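Search this board Search Advanced

Packing, posting and storage > Dry goods

Pouch snacks: outer bag or straight into the tray?

rivet_hand
Sorting out snack boxes for the office. Contents are sealed pouches of fish tofu, crisps and dried fruit. At present I put four or five pouches in a clear outer bag, then the bag goes in a plastic tray, then the tray goes in the carton. The outer bag takes up more time than everything else put together. Is it doing anything useful if the pouches are factory sealed?

Quillet
Depends what you expect to go wrong. A sealed foil or laminate pouch is already a better moisture barrier than a thin clear bag. The outer bag only helps with leaks. Oily fillings leak, dried fruit doesn't.

dunmore_k
Disagree with Quillet. It also stops the pouches sliding over each other. Glossy print on glossy print has very little grip and they migrate to one end of the tray in transit. I sent 19 boxes out in January without outer bags and 2 arrived with a split seam, both at the bottom corner.

Quillet
That is a void fill problem. Fold a sheet of kraft paper into the gap and they stay put. Which seam split, the side or the bottom?

dunmore_k
Bottom seal, both times. Paper would probably have done it, I grant you, but I had bags and no paper.

Stefaniia Boiko
I pack these for a small shop (Vakulenko, mostly tinned and pouch food) and we went through the same argument. Some points in no special order.

The pouches have a bit of gas in them, so they behave like small cushions. Stack them flat and the lower ones carry the load on the seals. Stand them on edge, logo facing the long side of the tray, and the load goes through the film faces instead. We have had far fewer splits since changing over.

Outer bag only for anything in oil or sauce. Fish tofu counts as sauce for this purpose. One outer bag per flavour, or the chilli smell gets into the plain ones if a pouch goes.

Don't heat seal the outer bag. Fold the mouth over twice and tape it — people want to open it without scissors.

rivet_hand
Useful, thanks. What gauge of bag? Mine are very thin and crumple up as soon as I take my hand away, so I spend half the time finding the opening again.

Stefaniia Boiko
We use the Esberg ones, the heavier of the two they sell. They stand open by themselves if you cuff the top 20 mm outwards. With thin ones I lay the bag on the table with the mouth towards me and slide the pouches in sideways, holding each by its edge. 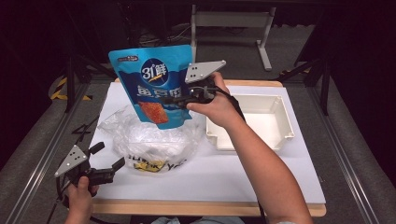

Pick up by the side edge and keep off the top seal, where the tear notch usually is. A pouch lifted by the notch end can start to open and you won't notice until it has leaked. Work on a pale surface as well. Oil spots show up at once on white and you can pull the bad pouch before it goes in with the rest.

Quillet
Agreed on the notch. I don't agree about standing them on edge. In a shallow tray they lean, and then the lid presses on the top seals. Tray depth matters more than orientation.

Stefaniia Boiko
Ours are deep enough that the lid clears. In a shallow tray I would lay them flat, one layer only.

fennick
Has anyone tried the Zuvell trays with dividers? I was going to order some but they look narrow for a full-size pouch.

dunmore_k
Too narrow. You end up bending the side seals to get them in. Fine for sachets.

rivet_hand
Going with heavier bags for the fish tofu, nothing for the crisps and fruit, paper in the gap. Will report back if anything splits.

Thread viewed 1096 times
Share Save Print

Comments on this thread (2)

pol_m: We lay them flat in two layers with card between. No trouble so far, but they only travel across town.

Hedgeway: Write the best-before date on the outer bag if you use one. You can't read it through crumpled film.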